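Dunora cable fault

The Dunora cable fault was a recurring failure in the laundry trials of Dunora, a household humanoid robot developed by the firm Detar. It was first recorded in July, when the right hand stopped responding during a transfer of clothes between a basket and a washing machine. The trials used a stacked washer-dryer unit and a basket placed on the floor.

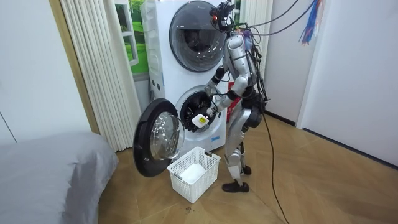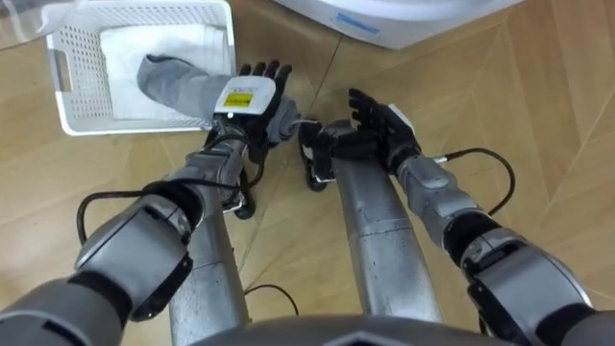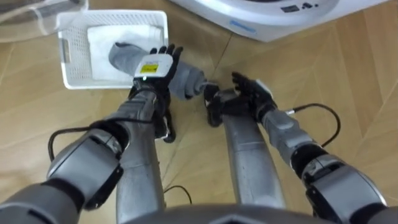
Laundry work with the Dunora robot.

Description of the fault

The robot lost the signal from the right wrist for 5 seconds or longer. The control program did not treat this as an emergency. It kept the last known position of the fingers and continued to move the arm, so the hand could pull on an item that was caught at the rim of the drum. In 32 of 276 recorded cycles the signal was lost at least once. In four of these cycles the arm pulled against the door of the machine, and one door hinge was bent. No person was hurt.

Cause

The first report, written by Chae-won Myung, named the software as the cause. A second examination by Brigitta Kälin found a worn connector inside the forearm. The wrist cable was too short for deep bending of the elbow – a posture which is rare at a table but frequent when the robot works near the floor. The connector was supplied by Noiphan and was within its specification.

Changes

Detar fitted a longer cable and a connector with a locking ring. The program was also changed: after a lost signal both arms now stop, and an operator must release them by hand. The later model, Pinero, uses the same rule. Whether the stop should also open the fingers is still discussed, as an open hand may drop a heavy item.

See also

Emergency stop
Strain relief
Pinero (robot)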